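Tawhiri Community Garden, Rostevthorpe
Progress report to the Bulora Fund, August

Dear Assunta Barbieri,

What a summer! When we last wrote, the lower beds were still clay and nettles, and we weren't sure we'd get beans in at all. We now have 20 raised beds planted, every one of them taken, and 3 families waiting for a spot.

The big spend this period was water. The new line from the street tap cost $1,223, a little more than we had budgeted, as the trench had to go around the old wall footing. Bogdan Kwiatkowski did the fittings himself and saved us a plumber's bill. Pressure is good right up to the top fence, even with both hoses running (we tried it at seven in the evening, when everyone waters).

Tomatoes have been wonderful. Peppers less so: the first seedlings went out too early and we lost most of them to a cold night. The second lot is catching up fast. We've given around 100 bags of greens to the food pantry so far, mostly chard and kale, and they'd like more onions next year.

The Saturday-style open mornings you suggested are now a fixture, and the seed swap was so busy we ran out of envelopes!

Next up is the seating corner by the gate. The gravel is down and the benches are ordered from Tadex. We'd love one tall planter in the middle with trailing herbs, and have been passing ideas back and forth.
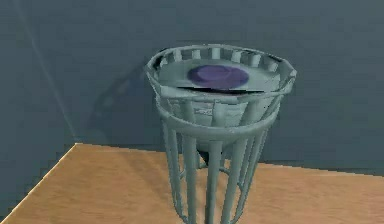 A shallow basin on a stand of thin upright rods.

We have not spent anything on this yet and will send a price before we do. Still to come this fall are the compost bays and a lock for the shed.

Warm thanks from all of us at Tawhiri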